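Reading Claims About Sleep
Notes for Unit 4, revised August 16, 2020
Instructor: Rafia Hayat

Read these before the discussion section. They follow the lecture loosely and skip the two charts I ran out of time for. Bring the handout from Unit 3 as well, the one on averages, as we will need the part about skewed data.

1. Where the eight hours came from

Most of you wrote on the intake sheet that adults need eight hours a night. When I asked for a source, I got a parent, a gym teacher, a phone app and a mattress ad. I have no quarrel with the number as a rule of thumb. My quarrel is with how firmly it gets stated. Health advice for adults is usually given as a range, and a range is a different kind of statement from a single figure. It says that people differ, and that whoever wrote it knew so.

Watch what happens to a range as it gets passed along. "Seven to nine for most adults" turns into "eight," then "at least eight," then "less than eight is harmful." Each step sounds like a small tidying up. The last one is a claim about cause and harm that the first one never made.

2. The survey problem

Large sleep studies often ask people how long they sleep. Try answering that yourself. Do you count from when you got into bed, when you put the phone down, or when you dropped off? You weren't awake to note the last one. People tend to round, and they tend to report time in bed.

Our class reading is the Foria survey, run by Junaid Sethi and Wenjie Han. It has 1,347 respondents, and the press release puts that in the first sentence, as if size settled the matter. A big sample cuts down random error. It does nothing at all for a question that everybody answers wrong in the same direction. If all of them add half an hour, you get a very precise estimate of the wrong thing.

Look also at who answered. The Foria link was sent out in a newsletter about better sleep. People who sleep soundly don't, as a rule, sign up for a newsletter about it. Sethi and Han do mention this, on the second to last page, in one sentence. The headline figures on page one carry no such warning.

3. Trackers

The usual reply is that wrist trackers solve all this. I am not convinced. A consumer tracker mostly picks up movement and pulse, and works out sleep from those. Lying still with a dull book can look a lot like sleep. The split into light, deep and dream sleep is a further guess stacked on the first one, and it is drawn in four nice colors, which makes it look measured.

Two questions to put to any tracker claim. What was it compared against? And who were the people in the comparison? A device checked on healthy young adults in a lab may do badly on a night nurse with a bad back.

Samina Bajwa's short paper on the Evgate band is worth your time on this point. She wore two of them on the same wrist for 9 nights and they disagreed with each other on most of them. One person and nine nights is weak evidence, and she says so plainly. I still find it more useful than the company's own page, which gives an accuracy figure and never says accuracy at what.

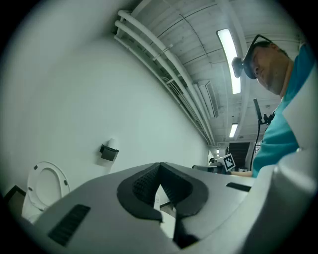

Does a large sample make a self-reported sleep figure more trustworthy?
It makes the figure more stable from one survey to the next, but if people misjudge their sleep in the same direction, the error stays in however many you ask.

4. Cause, and the trouble with it

You will read that short sleepers have more of some illness, and also that long sleepers do. The second finding gets less press because it sells no mattresses. In both cases ask which way the arrow runs. Pain, worry, shift work and illness all change how long a person sleeps. Someone getting sick may sleep longer for months before a diagnosis. A study that checks sleep once and health once can't sort that out.

"We adjusted for other factors" is the standard answer. Fine. Which ones, and how well were they measured? Income asked in three broad boxes is a poor stand-in for the whole business of having two jobs and a noisy street.

Experiments help, up to a point. You can keep volunteers awake and they do get slower and crankier, and I have no doubt about that at all. What you can't easily do is keep them an hour short for twenty years. So the strong evidence covers bad nights, and the alarming headlines cover lifetimes. Keep those apart in your essays. I will be marking for it.

5. Products

The Zomik pillow spray trial had 140 people, who were told what they were getting. There was no dummy spray. They slept better by their own account after two weeks. Many of them joined in March, when they were sleeping at their worst, and people who join at their worst usually improve whatever you spray on the pillow. This is regression to the mean again (Unit 2, last page). Farzana Orakzai raised a fair objection in lecture, that a person who feels better rested has gained something either way. I agree. They have not learned that it was the spray.

For section

Read the Ghauri summary, two pages. Mark every place where a range has been turned into a single number, and every verb that implies cause ("boosts," "leads to," "protects"). Then rewrite the opening paragraph so that it claims only what the study could show. Expect it to get shorter.

Anyone who wants to argue that I am being too hard on Foria should bring the methods page with them.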